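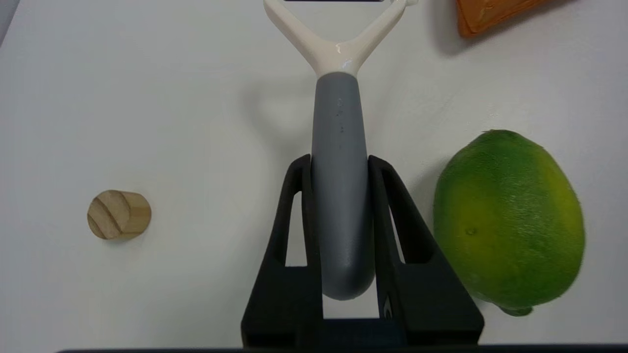

Markets for household goods rarely contain a single product sold at a single price. Even in a category as simple as kitchen tools, buyers face a range of designs that perform nearly the same task, and sellers devote much effort to keeping those designs distinct. A vegetable peeler may have a straight head or a Y-shaped one; the peeler shown has a Y-shaped head in cream white and a gray handle with a rubberized surface. Features of this kind affect how a product is seen and used, and they also affect how many close substitutes a buyer believes it to have. The study of such differences, and of what they do to prices, is the subject of this chapter.

Chapter 3
Product Differentiation and Pricing Power

Learning objectives

After studying this chapter, you should be able to:
Define product differentiation and separate its horizontal and vertical forms.
Explain why a firm selling a differentiated product faces a downward-sloping demand curve.
Describe how the entry of new firms affects profit in the long run.

3.1 Two kinds of difference

Chapter 2 dealt with markets in which every seller offered an identical good. In those markets a firm that raised its price above the market level lost all of its customers. We now relax that condition. When buyers regard the products of different firms as similar but not identical, a firm may raise its price and keep some of its trade.

Economists divide the differences among products into two kinds. Products are vertically differentiated when all buyers would agree, at equal prices, on which is better. A kettle that lasts longer than another, and is the same in every other respect, is the better kettle. Products are horizontally differentiated when buyers would disagree even at equal prices. Color and shape usually belong to this second group, as does surface finish. One household prefers a glossy table and another a matte one, and neither is mistaken. 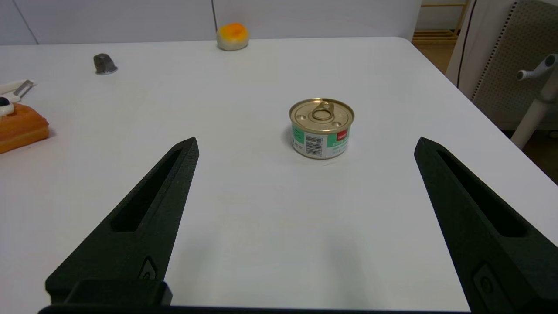 Figure 3.1 A white tabletop with a smooth matte surface.

Most goods show both kinds of difference at once. A table may be stronger than its rivals and also come in a color that only some buyers want. In applied work the two effects must be separated with care, and Section 3.4 returns to the problem.

3.2 An opening case: Hilard and Wandska

Consider two makers of kitchen goods, Hilard and Wandska, which supply the same regional market. In March, each firm sells 1,000 units of a basic peeler at the same price. Hilard then introduces a new handle and raises its price. Its sales fall by 400 units. The remaining 600 buyers stay with Hilard, and they do so for different reasons - some value the handle, and others find it inconvenient to change suppliers.

Kirsty Rutherford, who manages pricing at Hilard, must decide whether the higher margin on each unit makes up for the lost volume. The answer depends on the cost of production as well as on demand. It depends also on Wandska, which may hold its price or change its own design in reply. Dougal MacKinnon, her counterpart at Wandska, faces the same decision from the other side. We shall follow both firms through the chapter, and in Section 3.5 a third seller, Plarkov, enters the market.

3.3 Demand for a differentiated product

Let the quantity sold by a firm depend on its own price and on the price charged by its rival. An increase in the firm's own price reduces its sales. An increase in the rival's price raises them - the more so when the two products are close substitutes.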